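Teaching two arms to hang up the washing
Project report, Wubit Tsegaye and Getachew Kumsa
Supervisor: Asnakech Fikre

3. Gathering the examples

We knew from the start that the learning part would only ever be as good as what we fed it, so most of our term went into this section! The job is simple to say: pick up a garment, pick up a hanger, get one onto the other and hang it on the rail. A person does it while talking on the phone. For two arms with a gripper each, it is a lovely, maddening problem, and we enjoyed it far more than we expected to.

Every example was made by a person driving both arms by hand through the Podel controls, with the joint positions and camera views saved together. We aimed for 400 good runs. Kalkidan Asfaw did the first batch and wrote the one-page guide that the rest of us followed.
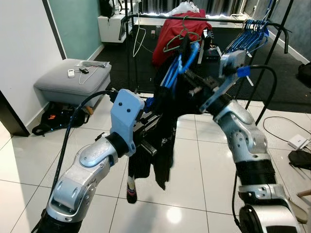
Figure 4. Both grippers on a dark garment, with blue hangers caught up in it.

Tangles worried us at first. Our early rule was to stop and throw the run away whenever hangers hooked together or cloth got caught. Asnakech talked us out of it. If the model only ever sees tidy starts it has no idea what to do with an untidy one, so from then on we kept tangled runs and gave them their own label. We also let the driver try again within the same run, up to a limit of 60 seconds – after that the run was marked as failed and stored separately.

Dark cloth was the other headache. Folds in black fabric are hard to make out on the camera view, and finding a collar or a hem by eye took real practice. Brighter clothes were much kinder to us.

3.2 Notes from the driving sessions 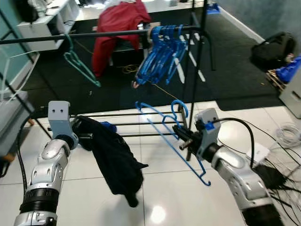
Suvlow, July

One gripper on the garment, the other on the hanger. We called this the "split hold" and it became our favourite point for cutting a run into two parts, picking up and putting on. The angle of the hanger matters a great deal. Held steeply, it has to be turned before the shoulders can go anywhere near the cloth, and each of us had a different way of turning it. Getachew swung the whole arm and I mostly used the wrist. We kept both styles in the set and noted the driver's initials, so that we could train on one style alone and compare.

Still to do: sort the failed runs by cause, and add more starts with the garment face down.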